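화물선 방화 혐의 선원, 재판서 유죄 인정

2025-07-03

지난해 12월 정박 중이던 화물선에 불을 지른 혐의로 기소된 전직 선원이 재판 첫날 모든 혐의를 인정했다.

렉브리지(Lekbridge) 지방법원에 출석한 피고인 미델(Midell·40)은 선박 방화와 인명 위해, 항만 시설 손괴 등 공소장에 적힌 혐의를 하나씩 확인하는 재판장의 질문에 모두 “인정한다”고 답했다. 변호인은 피고인이 재판을 앞두고 진술을 바꾸기로 결정했으며, 이 과정에서 검찰과 형량에 관한 합의는 없었다고 밝혔다.

미델은 수사 단계에서 줄곧 혐의를 부인해 왔다. 화재 당시 자신은 이미 배에서 내려 시내에 있었다는 주장이었다. 그러나 검찰이 항만 출입 기록과 선내 통신 기록을 증거로 제출한 뒤 변호인단은 지난달 공판 준비 절차에서 알리바이 주장을 철회했다.

불이 난 배는 해운사 플레르베리(Flerberg) 소속의 식료품 운반선으로, 렉브리지항 2번 부두에서 하역을 기다리던 중이었다. 공소장에 따르면 미델은 새벽 시간 기관실 옆 자재 창고에 들어가 포장재에 불을 붙였다. 불은 환기 통로를 타고 선원 거주 구역으로 번졌고, 배 안에서 자고 있던 선원 17명이 갑판으로 대피했다. 이 가운데 두 명이 연기를 마셔 병원 치료를 받았다. 사망자는 없었다.

소방 당국은 날이 밝은 뒤에야 불길을 잡았다. 냉장 화물칸 두 곳이 전소됐고 과일과 채소를 포함한 화물 800톤이 폐기됐다. 부두는 안전 점검이 끝날 때까지 폐쇄됐으며, 입항 예정이던 선박들은 인근 항구로 뱃머리를 돌려야 했다.

검찰은 범행 동기로 고용 계약을 둘러싼 갈등을 들었다. 미델은 화재 일주일 전 회사로부터 계약을 연장하지 않겠다는 통보를 받았다. 그는 통보를 받은 날 동료 선원에게 “이 배는 다음 항구까지 못 간다”는 문자 메시지를 보냈고, 이 메시지는 법정에서 낭독됐다. 검찰은 이를 근거로 범행이 우발적이었다는 변호인의 주장을 반박했다.

변호인은 피고인이 사람을 해칠 의도는 없었다고 말했다. 미델이 창고에만 불이 머물 것으로 생각했고, 연기가 거주 구역으로 들어가는 것을 보고 직접 화재 경보를 울렸다는 것이다. 검찰은 경보를 울린 사람이 누구인지 확인되지 않았다고 맞섰다. 당시 경보 장치가 수동으로 작동된 사실은 기록에 남아 있지만, 주변 폐쇄회로 영상은 화재로 손상돼 복구되지 않았다.

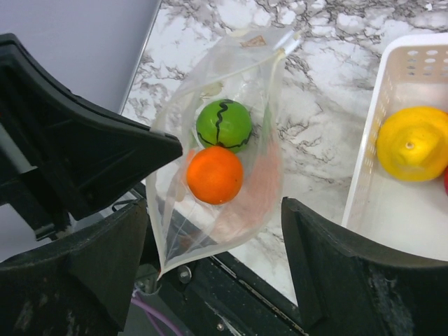
요세핀 프린스(Josefien Prins)는 유죄 인정 소식을 듣고도 마음이 놓이지는 않는다고 말했다. 그날 밤 복도에 연기가 가득 차 벽을 짚으며 계단을 찾아야 했고, 지금도 배에서는 깊이 잠들지 못한다고 했다. 그는 “왜 그랬는지를 본인 입으로 듣고 싶었는데 오늘은 인정한다는 말뿐이었다”며 선고 공판에도 나오겠다고 말했다.

프린스를 포함한 선원 일부는 형사 재판과 별도로 손해배상 소송을 준비하고 있다. 이들을 대리하는 사볼라이넨(Savolainen) 법률사무소는 피고인뿐 아니라 선사의 책임도 물을 방침이라고 밝혔다. 자재 창고의 잠금장치가 화재 이전부터 고장 나 있었고, 선원들이 수리를 요청했으나 조치가 이뤄지지 않았다는 것이 사무소 측 설명이다.

플레르베리는 서면 답변에서 사고 이후 모든 선박의 창고 출입 관리와 화재 감지 장비를 점검했다고 밝혔다. 다만 소송이 예고된 사안이라며 잠금장치 문제에는 답하지 않았다. 불이 난 배는 현재 조선소에서 수리를 받고 있고, 운항 재개 시점은 정해지지 않았다.

항만 당국도 야간 출입 절차를 일부 바꿨다. 하선한 선원이 다시 배에 오를 때 당직자의 확인을 거치도록 했고, 계약이 끝난 선원의 출입증은 통보 당일 정지하기로 했다. 선원 노조는 출입증을 즉시 정지하면 개인 물품을 찾으러 가는 것조차 어려워진다며 유예 기간을 둘 것을 요구하고 있다. 양측은 이달 안에 다시 만나 이 문제를 논의할 예정이다.

이날 공판은 한 시간이 채 되지 않아 끝났다. 미델은 짙은 색 정장 차림으로 출석해 공판 내내 앞을 바라봤으며, 발언 기회를 주겠다는 재판장의 말에 선고 전에 서면으로 입장을 내겠다고 답했다. 방청석에는 당시 배에 타고 있던 선원과 가족들이 자리했다.

재판장은 피고인이 혐의를 모두 인정함에 따라 예정됐던 증인 신문을 취소하고 양형 심리로 넘어가겠다고 밝혔다. 피해 선원들은 다음 공판에서 의견을 진술하거나 서면을 낼 수 있다. 재판부는 정신 감정 결과를 받아 본 뒤 선고일을 정하기로 했으며, 미델은 그때까지 구속 상태로 지내게 된다.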